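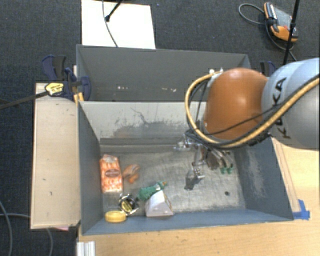 I've been putting off the odds-and-ends bin since April. It sits under the bench at the back of the shed and everything without a home goes in it: kids' toys, boxes somebody thought were worth keeping, the lid of something. Bernice wanted the space for her seedling trays, so last weekend I finally dealt with it.

The shed isn't big. I'd guess roughly 30 per cent of what's in there gets used in a year, and the rest is there on the grounds that it was there last year. We had a skip when we moved in and I filled it in a morning, so you'd think I'd be better at this than I am.

My method is three piles on a tarp. One goes back in the house, one goes to the op shop on Adjei Street, and one goes in the rubbish. I used to have a fourth pile for things I couldn't decide on, but all that did was go back in the bin, so I dropped it. If I'm still holding something after 30 seconds it goes to the op shop.

Toys were the slow part. Most of ours came from the school fete, or from Ewurabena next door when her boys grew out of them. Small plastic and rubbery ones get a soak in warm water with a squirt of dish soap, then a going over with an old toothbrush. The toothbrush matters more on anything with a textured skin, where the dirt sits down in the grooves and a cloth just slides across the top. Rinse, then leave them on a towel out of direct sun. I left some on the bonnet of the ute one summer and the colour went on one side.

Cartons are easier. Flatten them and put them in the recycling. I kept two for posting things and that's plenty -- I had eleven last time and used one.

Then the bins themselves. Ours are metal, bought second-hand from a clearing sale out at Sukdale when a workshop was closing down. I paid $60 for the pair and carried them home in two trips. The paint on metal bins never looks good once they've been worked hard, and I've stopped trying to fix that. I sweep the floor out, wipe the walls with a rag and sugar soap, and leave the stains that won't shift. Seidu reckons I should sand them back and repaint them. He's welcome to come and do it.

If you're buying one, look for a drain hole in the floor. It means you can hose the bin out and tip it on an angle instead of bailing with a cup.

It took me most of a morning, with a stop for tea about half past ten. The house pile was smaller than I expected and the op shop pile filled two bags. Bernice has her seedling space now, and the trays are in. The second bin is still waiting and I'll get to it when the weather cools down.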